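From: Nandi Gumede
To: surgical-robotics-training list
Subject: Re: Kereama suturing module – request for comments before the March meeting

Dear colleagues,

Thank you to those who replied to the first circular. Dr. Lindqvist's message raises the questions that most members have put to me privately, and I will therefore answer it on the list. His text is quoted first, with my response following.

On Friday, Ebbe Lindqvist wrote:

> The working group is asked to recommend for or against a site license for the Kereama suturing module. Before we do so, I would like three matters cleared up.
>
> First, the offer from Ristero lists the module at 1,390 per seat per year, but does not say whether the tissue pads are included. Our present supplier, Skedow, bills pads separately, and the pads have been the larger part of our costs.
>
> Second, the brochure states that the module "teaches interrupted closure." I should like to know what a trainee has in front of them during the exercise. We have bought modules before in which the closure was done on a dry block with a printed line, and our senior staff did not consider this adequate.
>
> Third, who scores the work? If scoring is automatic, we need to know what is being scored.
>
> Ebbe Lindqvist

On the first matter, I have written confirmation from Ristero that the price of 1,390 covers the software, the scoring account and 4 tissue pads per seat. Further pads are ordered through their Kakura depot. The confirmation does not give a price for these, and I have asked for one. Members should treat the running costs as unsettled until that figure arrives.

The second matter is best answered from the evaluation session held at our own site, which Kjell Aasen supervised.

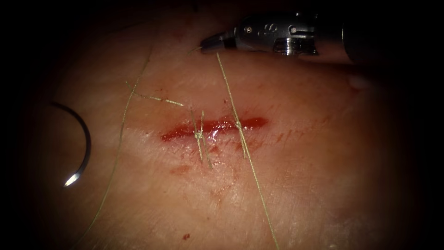 Kereama's interrupted closure exercise differs from the Skedow version chiefly in the working field. The trainee has a single short incision to close, and the surface and the cut are intended to behave as they would in a live case. Trainees must keep track of their loose thread, and this proved harder than expected for several of them. With two stitches placed and long strands still lying over the pad, one of them running between the wound and a needle set down well to the left, there is a good deal for a newcomer to manage. Blood in the cut and smears beneath it add to the difficulty of judging where the edges meet. Dr. Aasen regards this as the strongest point in the module's favor, and I agree with him. It should be said that two of our first-year residents found the field discouraging at the outset and asked for a plainer pad to begin with. Kereama does not offer one.

On the third matter, scoring is automatic, with the option of a human reviewer. The automatic score takes in time, the path traveled by each instrument tip, and the spacing of the stitches. It does not judge knot quality. Bienvenido Evangelista compared the automatic scores with his own ratings for 137 attempts and found that they agreed well at the low end and poorly at the high end. In his opinion the score can be used to decide who needs more practice, but should not be used to certify anyone. His notes are available to members on request.

There was also a question from Lilla Pintér as to whether both instruments are exercised or whether the second is left idle for most of the task. The needle-passing step calls for close work by the pair – the jaws must be brought to either side of the cut without striking each other, and the angle of the needle has to be held while this is done. The scoring log records each arm separately.

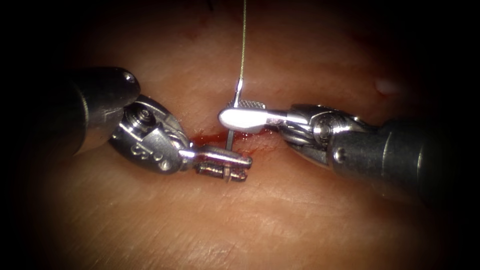

Needle passing, evaluation session. Both instruments at the incision, with the thread leading up from the needle.

Two smaller points were raised and should be on record. The setup guide is written for a newer console than ours, and the menu names do not match. Ristero has promised a corrected guide but has given no date. There is also a charge of 2,000 for on-site installation, which was missing from the first quotation and appears only in the second. I have asked that it be waived in view of the omission.

My own recommendation is that we take the license for one year, at the smallest number of seats offered, and keep the Skedow blocks in use for beginners during that period. I would not support a longer term until the pad price is known.

Members who wish to comment are asked to reply to the list, and to state whether they attended the evaluation session. Comments received by noon on Friday will go into the papers for the March meeting. Any received later will be read out if time allows.

With kind regards,

Nandi Gumede
Convener, Training Equipment Working Group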